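Session 5: Power strips, leads and a clear table

Home and Workshop Skills, Prirkstead Evening Centre
Notes by Malsha Kodikara

Welcome back! Last time we got as far as fuses and ran out of evening, so we start tonight with the humble power strip. I'm very fond of this session. People arrive thinking there is nothing to say about an extension lead and go home wanting to look behind the television.

What you need on the table

One power strip from the box, unplugged. One label sheet. A soft dry cloth. Your pencil. Everything else (bags, cups, phones) goes under the bench, please.

We work on white boards because small things show up so well against them. A dropped screw or a crumb of cracked plastic vanishes on a patterned worktop. If you are doing this at home, the back of an old roll of wallpaper does nicely, and so does a plain sheet.

First look

Lay the strip down flat and look at it before you pick it up. Go along the top, then the two ends, then turn it over. The underside is where the rating is usually printed, often in tiny letters, so tilt it towards the lamp. Write the rating down on your sheet even if you think you know it.

Then the outside checks:
Cracks in the case, especially at the corners
Brown or yellow marks near a socket
Anything that rattles when you tip it gently
A lead that pulls loose where it goes into the case
Bent or dull pins on the plug

Any one of these and the strip goes in the red tray. We don't open them up and we don't tape them. Shafiq Rathnayake, who takes the repair class upstairs, will talk about cases and screws in May. 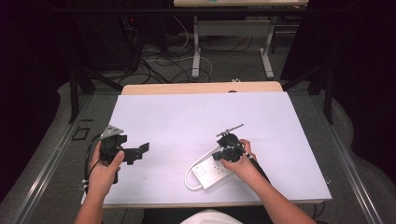

Where the strip sits matters as much as what state it is in. Keep it on a hard, flat surface with air round it – never under a rug, never behind a cushion. Leave enough slack in the lead that you can shift the strip a hand's width either way without tugging the plug. And keep it back from the edge of the table, where it is bound to catch a sleeve sooner or later.

Adding up the load

This is the bit I love, and it is only adding! Find the watts on each thing you want to plug in and write them in a column. The Clirkinberg group did it for a sewing corner last term: a lamp of 11 watts, a machine motor and light on one plate, and a small iron at 700. With the iron off, their total stayed under 300. With it on, they were still well inside what their strip allowed, and they were delighted.

Now try the same for a kitchen corner with a kettle and a toaster. The total climbs very fast. Heaters, kettles and tumble dryers want a wall socket to themselves, and one strip must never be plugged into another.

Labels

Label the plug end, where your hand goes. Short words in capitals: LAMP, RADIO, PRINTER. Wipe the plastic with the cloth first or the label will curl by the weekend.

For next time

Draw a plan of one room at home and mark every socket and every strip. Bring your column of watts too, and the Jirnora worksheet if you still have it (spare copies by the door).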